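4.2 Do case examples carry over to the exam?

The claim that industry examples improve learning in marketing courses is repeated so often that few authors bother to cite anything for it. Strobel and Menon are usually named when a citation is given, but their paper measured how much students said they liked the examples, a different thing from what they could do with them three weeks later. We treat the claim as open.

Our data come from the introductory digital marketing course, which was taught in two versions. In the first, the instructor drew every worked example from a single industry, passenger cruises, using the booking pages and email campaigns of a mid-sized line we call Zandano. In the second, examples were spread over unrelated trades: a furniture maker (Storkovitz), a mobile phone reseller (Relov) and a regional coffee roaster (Sembiring). All company names are replacements. Readings, slides on theory and the final exam were the same. The full sample was 3287 students, of whom 41 were dropped for missing the exam.

On the satisfaction survey, the single-industry version did better on every item. Students wrote that the instructor "knew the business from the inside" and that the cruise stories made the material easy to follow. Taken alone, this would support the usual claim. We are not persuaded that it should be taken alone. The survey was handed out in the last class before the exam, in the same room, by the same person the students were being asked to rate.

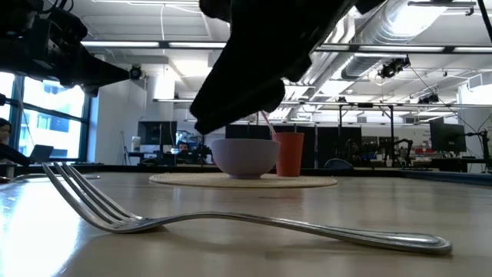 Figure 3. Tabletop view with a fork, a bowl and a cup.

The exam tells a less cheerful story. It was scored out of 1000 points, and half of those came from transfer questions, in which students had to plan a campaign for a kind of company never mentioned in class. On recall questions the two versions could not be told apart. On transfer questions the single-industry group scored lower, and the gap stayed in place when we controlled for prior grades and for section size. Students in this group tended to reach for seasonal discounts and loyalty tiers even when the company in the question sold something people buy once in ten years.

Two graders, Nantana Sukprasert and Faizal Hidayat, marked the transfer answers without knowing which version a student had taken. We should admit that the blinding was weak. An answer that mentions cabins gives itself away, and a fair number did. Sukprasert rescored a subset with the industry words removed, and the difference shrank but did not vanish. How much of what is left reflects teaching and how much reflects leftover hints in the phrasing, we cannot say.

There is also the matter of the instructor. Retno Tuhumury taught both versions, which removes one source of noise and adds another — she had spent years in the cruise trade and none in furniture. If the mixed version was taught with less confidence, our comparison understates its effect on transfer. If she worked harder to prepare it, the comparison overstates it. Her own teaching notes point in both directions, depending on the week.

Earlier reviewers suggested that enthusiasm itself is the active ingredient, and that a lively teacher with one industry will beat a dull teacher with several. Perhaps so. None of the studies offered in support measured enthusiasm by any means other than asking the students, and the same students supplied the outcome. We therefore leave enthusiasm out of the models in Section 5 and report it only in the appendix, where readers may give it whatever weight they like.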